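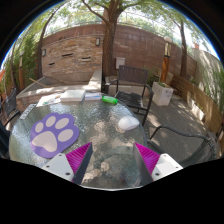

# The Letter from Randomholm

Soledad Montes received the letter in May, when the rain had already started in the afternoons. It had a foreign stamp and her name was written with very careful letters, as if the person had practiced first on another paper.

She didn't open it in the kitchen. She took it to the patio, sat down, and put her glasses on.

"Dear Mrs. Montes," it said. "My name is Hrefna Juhl. I live in Randomholm, in the house where your brother rented a room for 49 years. I am sorry to write you that he died in the winter. He asked me to send you his things, but there are not many."

Soledad read this part two times. Then she folded the letter and went to water the plants, which didn't need water.

Her brother Hermenegildo had left when she was eleven. He told their mother that he was going to Bermúdez to buy rope, and he took the good suitcase. After that he sent money four times, always without a word inside. Their mother kept the empty envelopes in a drawer with the candles.

At six in the evening Yolotzin Zepeda came from next door to return a pot. She saw the letter and didn't ask. She sat down too, and the two women listened to the water falling from the roof of the church.

"He is dead, Gildo," said Soledad.

"The one of the rope?"

"That one."

Yolotzin moved her chair a little closer. "Read me the rest," she said.

The rest was long. Hrefna Juhl wrote that he repaired nets, and later clocks. He never learned to like the fish. In the evenings he walked to the harbor and back, and it was 752 steps, he told her this every time. He sang only when he thought that the house was empty. She wrote that one song was about a girl who hides her shoes so that she doesn't have to go to school.

Soledad took off her glasses.

"That is not a song," she said. "That was me. He made it to tease me."

"Sing it."

"I don't remember how it goes."

But she remembered the beginning, and after a moment also the second line — the one with the goat. Her voice came out small and rough. Yolotzin, who had never heard it before, moved her foot with the rhythm.

The box arrived around two weeks later. There was a razor inside, a clock without hands, and a gray sweater which smelled of another country. At the bottom was a piece of rope, new, tied with the paper band of the shop in Bermúdez.

Soledad hung it behind the door, in the place where their mother used to hang hers.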